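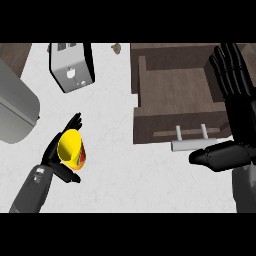
The look in question: nearly white, with a faint gray mottle.

Beltine Countertop Paint Kit, Reviewed After a Winter of Toast

Posted Saturday, February 25, 2023

My kitchen came with brown laminate counters the color of a wet paper bag. I lived with them for years on the theory that they hid crumbs, and they did hide crumbs, along with a paring knife and one of my better spoons. Then I went to a dinner at a house with real marble and came home unable to look at my own kitchen.

Real marble was out of the question. So was fake marble, once the man at the showroom had finished writing on his little pad. That left paint, and the kit I kept circling back to was the Beltine, which costs $87 and promises "the look of stone in a weekend." I started it in December. I will say only that the box doesn't specify how long the weekend is.

What's in the box

A can of primer, a can of white base coat, two small bottles of gray for the veining, a foam roller, a sea sponge, a feather and a two-part clear topcoat. Yes, a feather. It's for the veins, and it looks as though it came off a pigeon with problems. There is also a sheet of sandpaper of about the size you'd use to touch up a birdhouse. Buy more sandpaper.

You get a booklet too, and the booklet is good. It was clearly written by a person who has ruined a counter. The section on taping off the sink is four paragraphs long and I needed all of them.

Prep

Dull. Degrease, rinse, sand, wipe, find the spot behind the toaster you forgot to degrease, say a word, start again. My counters run to 15 feet if you count the bit by the back door where the mail goes to die, and the prep took an entire Friday evening. Pull the old caulk before you paint. I left mine in and now have a fine gray line along the backsplash that I tell people is a shadow.

Primer and base

Both roll on easily and smell like a new shower curtain. The base coat is thinner than I expected and needed a third pass over the brown, where the booklet calls for two. I had just enough. If your counters are darker than mine, or longer, get the big kit.

The veining

You dab a little gray, mist it with water, soften it with the sponge, then drag the feather through and try to feel nothing. My first attempt looked like a road map of somewhere with poor planning. The paint stays workable for a good while, so I wiped it off and went again. The second attempt looked like a lightning storm. The third I did while half listening to a ball game, and it is by far the best stretch in the kitchen.

My advice is to use a tenth of the gray you think you need. Real stone is mostly nothing going on. A soft cloudiness here and there, a thin line that wanders off and gives up. The people in the online gallery with the great dramatic slashes have kitchens the size of a bank lobby and can carry it off.

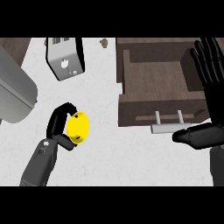
Faint veining on white, plus a spot of yellow. Bright colors do well against a pale counter.

Topcoat

The part to be scared of. You mix the two bottles, and from that moment you are on a clock. It levels out very nicely if you leave it alone, and I didn't leave it alone. There's a dimple near the stove where I went back in after a hair. The hair is still there too.

Keep pets and relatives out overnight. Light use after three days, says the booklet, and full use after a week or two. I ate standing up in the hallway for most of that and can't recommend it.

How it has held up

Better than it deserves to. Coffee wipes off. So did turmeric, after some pleading. Tomato sauce left overnight was no trouble. Hot pans are a flat no, and I have put a Domholm trivet on either side of the stove so there's no excuse. I've got one chip at the front edge where I dropped a can of chickpeas, and the leftover base coat fixed it well enough that I have to hunt for it.

A sharp knife will cut straight through the finish. Use a board. I own a big ugly Barbier and it now lives out full time, covering a stretch of the veining I was proudest of.

The one thing I didn't plan for is that white counters show everything. I wipe them down each morning like a bartender.

Against the others

I tried a sample pot of the Nandov kit on a scrap board. It dries harder and the white is a touch warmer, but it runs around $200 for the same coverage and the veining pen that comes with it looks exactly like a pen. The stick-on films are cheaper than either and bubbled at my sink cutout within days.

Four stars. It would be four and a half with a decent sheet of sandpaper and a healthier pigeon. I have enough gray left over to do the bathroom vanity, and I've been asked at home to wait until spring.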